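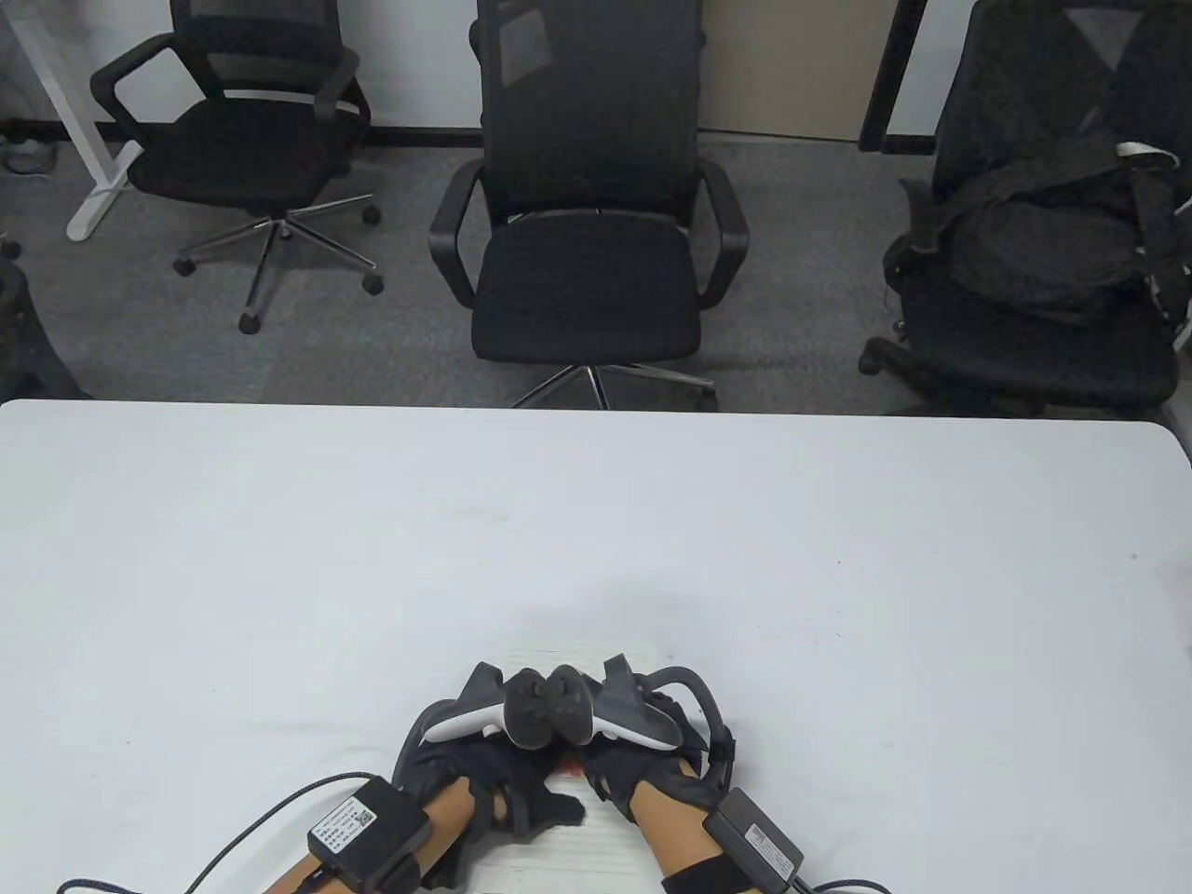
Gloves on, both controllers held together over the table, before the offset run.

February, 2:40 pm. Glove-to-controller time alignment.

Kieran's replay from this morning had the fingers lagging the wrist pose again, worse on the left. Wrist pose comes from the controllers, finger angles from the gloves, and the merge node was stamping glove packets on arrival. Changed it to use the device clock plus a fitted offset, refit every 2 seconds.

To get the offset: tap the controllers together, take the spike in controller velocity, match it to the nearest jump in finger angle. 19 taps per run.

Run 634, old stamping: left lags right by roughly four controller samples, drifting over the run.
Run 678, new stamping: left and right agree to within one sample. No drift I can see in the plot.

Retargeting still clips the thumb at full flexion. Separate problem - Imogen thinks the joint limits in the Kuusisto config are in the wrong order. Not touched today.

The offset fit falls over if a tap lands on a refit boundary. Added a guard that keeps the last good value and logs a warning. Ruth to review before it goes into the Tiveton branch.

To do: rerun the replay with Beverley's filter off, then on.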